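Betreff: Re: [Hausverwaltung-Lekero] Teeküche im zweiten Obergeschoss, Geschirr und Reinigungszeiten

Sehr geehrte Kolleginnen und Kollegen,
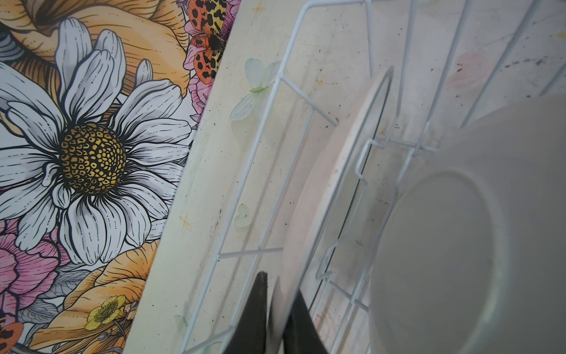
die Verwaltung hat die Anfrage von Frau Kowalczyk geprüft und nimmt zur künftigen Nutzung der Teeküche wie folgt Stellung. Maßgeblich bleibt die Hausordnung in der Fassung vom Januar, die für alle Mietparteien im Gebäude Lekero gilt. Die Reinigung durch die Firma Brarketti umfasst Böden, Arbeitsflächen und Abfallbehälter, das Spülen und Einräumen von Geschirr ist nicht Bestandteil des Vertrags. Benutztes Geschirr ist daher von den Nutzenden selbst zu spülen und aufrecht in das weiße Abtropfgestell aus Draht einzustellen. Bis 16 Uhr ist es in die Schränke zurückzuräumen, damit die Reinigungskräfte die Flächen vollständig erreichen können.

Zu den einzelnen Punkten:

Mavis Kowalczyk schrieb am 1. April 2021:
> Sehr geehrte Damen und Herren,
> in unserer Abteilung besteht Unklarheit, wer für
> das Geschirr in der Teeküche zuständig ist. Ferner
> bitten wir um Auskunft, ob die Kosten für den neuen
> Geschirrspüler auf die Mietparteien umgelegt werden
> und ob der Kühlschrank weiterhin gemeinsam mit der
> Firma Ghoneim genutzt wird.
> Mit freundlichen Grüßen
> M. Kowalczyk

1. Geschirrspüler
Das Angebot für Gerät, Lieferung und Anschluss beläuft sich auf 2.868 Euro. Davon trägt die Eigentümerin 1.000 Euro. Der verbleibende Betrag wird nach dem vereinbarten Flächenschlüssel auf die Mietparteien des Stockwerks verteilt und in der nächsten Nebenkostenabrechnung gesondert ausgewiesen. Einwände gegen den Schlüssel sind schriftlich an Herrn Haddad zu richten.

2. Kühlschrank
Die gemeinsame Nutzung mit der Firma Ghoneim wird fortgeführt. Lebensmittel sind mit Namen und Datum zu versehen. Nicht gekennzeichnete Ware wird nach sieben Tagen entsorgt, ein Ersatzanspruch besteht nicht.

3. Wasseranschluss
Für den Einbau muss die Leitung im Stockwerk vorübergehend gesperrt werden. Den Termin gibt Frau Nyanda über diese Liste bekannt.

Rückfragen zur Kostenverteilung bitten wir nicht über den Verteiler, sondern unmittelbar an die Verwaltung zu stellen.

Mit freundlichen Grüßen
im Auftrag
Orlando Quispe
Hausverwaltung Lekero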